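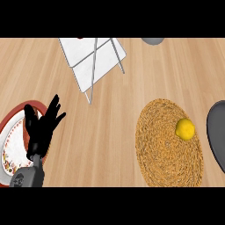 Stop buying hands before you have tried a gripper

4 min read

Last updated 9th July

For most of last year our lab at Veltava argued about what should go on the end of the arm. One side wanted the Fanby, a hand with proper fingers and a thumb. The other side, which included me, wanted the Kisau, a plain gripper with two flat jaws that costs a fraction of the price. We ended up testing both, first in simulation and then on the bench, and I think the way we did it is worth setting out, as I keep seeing other small labs spend their money in the wrong order.

The simulated tests used a kitchen setting with a wooden surface, a lemon on a woven mat, plates and a folding chair. Ga-eun Min built the tasks and ran 280 attempts with each. The jaws did better on the lemon. They closed, they held, and there was very little to tune. The hand did better on the plates, where the jaws needed the rim at almost exactly the right angle and the fingers could get a grip from several directions.

On those results the hand looks like the better all-round choice, and Kaja Kuusk wrote as much in her report. I disagreed then and I still do. The hand took her 10 weeks to get working to that level. The gripper was working on the second afternoon. If she had spent even half that time on the approach angle for the jaws, I believe most of the gap on plates would have closed. We never gave the cheap option the same hours, and I suspect that is true of nearly every comparison of this kind.

The simulator also flatters fingers. Contact in simulation is tidy. A fingertip touches a surface, the friction is whatever number you typed in, and the joint goes where it was told. On the bench the tendons stretch and the joints warm up. We logged 1,046 real grasps over the spring and 164 of them were thrown out for faults in the hand itself, before anyone could say if the grasp was any good. The jaws had a loose screw once.

There is a case for the hand. If your work is on tools, or on turning a thing over without putting it down, two jaws will not get you there and you should not pretend otherwise. Data recorded from a person wearing a glove also maps more easily on to fingers. Kaja makes both points and she is right on both. But most of the labs I visit are picking things up and putting them in a box.

The controller matters more than either of them. When we moved from the maker's own software to the Stępień controller, success went up on both the hand and the jaws, and the order of the two changed on one task. Had we stopped a month earlier we would have published the opposite result for that task. I would like to see papers state which controller was used in the first paragraph, along with the hours spent tuning each device.

Our second arm arrives in August and the group has voted to put another hand on it. I voted for the jaws.

14 comments · 37 shares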